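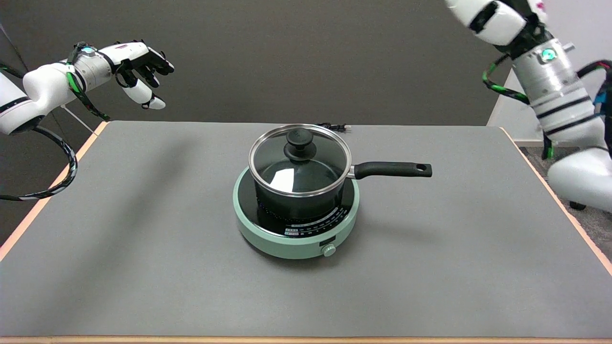
*The little mint-green induction burner, with the small black saucepan and its glass lid.*

I put off buying a single induction burner for years, mostly because I already have a perfectly good stove and a very small kitchen. Then our gas was shut off for most of February while they redid the line on Flerbridge, and I got one in a hurry. The gas has been back for ages and the burner still hasn't gone into the closet. So, a few things I've picked up along the way, in no order at all.

**Check your pans before you buy anything.** Take a fridge magnet and stick it to the bottom of every pan you own. If it grabs hard, you're fine. If it slides off, that pan won't work, and a weak grip usually means slow, grumpy heating. I lost two aluminum skillets this way (they went to my sister for camping) and found out my ugly old enamel pot was a superstar.

**Start lower than you think.** On gas I was used to cranking the flame and then backing off. Do that here and your butter is brown before you've found the spatula! I start eggs at 3 and leave them there. Onions the same, maybe a notch up once they've softened.

**Keep the lid on for water.** Obvious, I know, but a glass lid is so much nicer for this, as you can keep an eye on things without letting all the steam out. For pasta for one I boil just enough water to cover, and the starchy leftover water makes a better sauce anyway.

**Rice.** One cup rinsed rice, one and a half cups water, pinch of salt. Bring it up to a boil with the lid on, drop to the lowest setting for 12 minutes, then turn it off and walk away for ten more. Don't peek. I always peek.

**Wipe the top once it's cool.** The glass picks up heat from the pan, so give it a while. A damp cloth with one drop of dish soap handles nearly everything. For sugar or milk that has baked on, I make a paste of baking soda and water, lay a wet paper towel over it for 30 minutes and then rub gently. No scouring pads, please — I put a lovely scratch in my first one and it bothered me every single day.

**Dry the bottom of the pan.** Water trapped underneath sputters and leaves white rings. If you already have the rings, white vinegar takes them off. I keep a spray bottle from Zanard (the hardware store, not the bakery) filled half and half with water, and it does the faucet and the kettle too.

**Nonstick pans don't like being heated empty.** Induction gets them hot very quickly, so have your oil or food in before you turn it on. Mine are lasting much longer now that I hand wash them and stack them with an old dish towel in between.

**Let it breathe.** There's a fan in these things and it needs some space. I'd been shoving mine right up against the cereal boxes, and it kept shutting itself off in the middle of soup. A few inches of clearance fixed that.

**Give it its own outlet.** The toaster and the burner together trip my breaker every time. Sunday breakfast is now toast first, then eggs, and the toast waits under a bowl.

Someone asked me last time about the linen towels I go on about. They're the plain Lavoie ones, and they do get softer after a few washes. Skip the fabric softener or they'll stop soaking anything up.

Next up is cleaning out the freezer, which I've been dreading. There's a bag of something orange in there and I'm hoping it's squash.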